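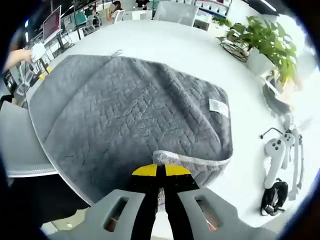
The Last Reel of Kuvell

The email came in at ten to six in the morning and I read it standing up in the kitchen with one sock on. The studio had cancelled the film. Kuvell, all of it, two hours and four minutes of the best thing any of us had ever worked on, was going on a shelf for good.

I should say that I was only the assistant sound editor. I made the doors creak. But oh, what doors! There was a lighthouse in the second act with a door that had to sound as if it had been holding its breath for a hundred years, and I'd spent nine days on it and loved every one of them.

By eight I was at the cutting rooms on Skesard Street, and so was everybody else. Jamshid Akbari, our director, was sitting on the stairs with his coat still buttoned, eating a cheese roll.

"They've told me it's a matter of strategy," he said. "I asked them which strategy and they said the new one."

"Can they do that? It's finished!"

"It's finished, and they own it." He offered me the other half of the roll. "There's one screening left on the books. The cast and crew one, in April. They forgot to cancel the room."

Well, you can imagine. I've never seen gloom lift so quickly. The room was the Nastska, a lovely old barn of a cinema at the end of the tram line, with 353 seats and a balcony that had been shut for years. Jamshid rang them from the stairs to check, with all of us crowding in to listen, and the manager said yes, seven o'clock, and did we want the organ?

We did want the organ. 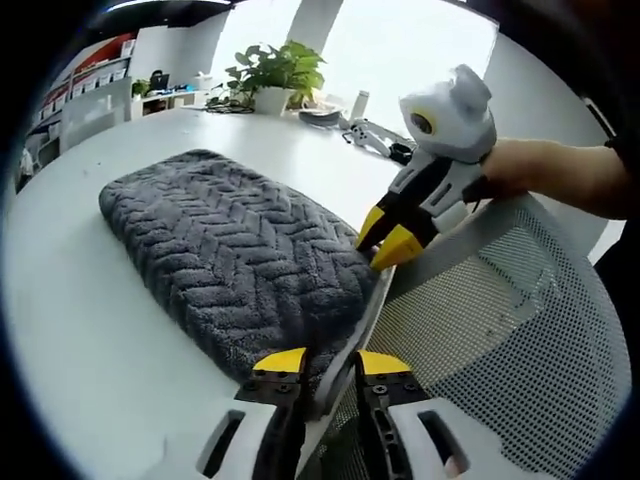 Dark grey towel, folded, on a white round table.

Word got round, of course it did. The invitations were strictly for people who had worked on the film, but a film has a great many people in it once you start looking. There were the 637 extras from the harbour battle, for a start, and every one of them had a mum. By the afternoon of the screening the queue went past the tram stop and round behind the bakery, and the manager came out in his good jacket, looked along it and went straight back in to find the key to the balcony.

I sat in the third row between a stunt rider called Miyazaki and a woman who had knitted all the fishermen's jumpers. She'd brought a bag of pear drops and passed them along without once taking her eyes off the curtain.

Then the lights went down, and there it was, our grey sea, rolling in from the left-hand side with that one long note of Jamshid's underneath it (he'd hummed it into my phone, and we never found an instrument that did it better). People cheered at the title. They cheered at the names! They cheered at the goat, who had been difficult on set and was wonderful on screen.

When the lighthouse came I stopped breathing. The girl put her hand flat on the door and pushed, and it opened, and the whole of the Nastska went quiet, right up to the balcony. Somewhere behind me a child said, very clearly, "Don't go in."

Miyazaki gave me an enormous thump on the arm.

Afterwards the organ played us out and hardly anybody went. They stood in the aisles and told each other the film they'd all just seen. I found Jamshid in the foyer by the sweet counter, with a man in a raincoat who was holding his hat in front of him with both hands.

"I'm from the studio," the man was saying. "I came to stop it, if I'm being fair. I got here late and there was only a seat at the side."

"And?" said Jamshid.

The man looked back through the open doors, to where the extras were doing the harbour battle again with rolled-up programmes.

"What happens to the goat?" he said. "I couldn't see the end for the pillar."

Jamshid took him by the elbow, led him back down to the front row and shouted up to the projectionist to run the last reel again.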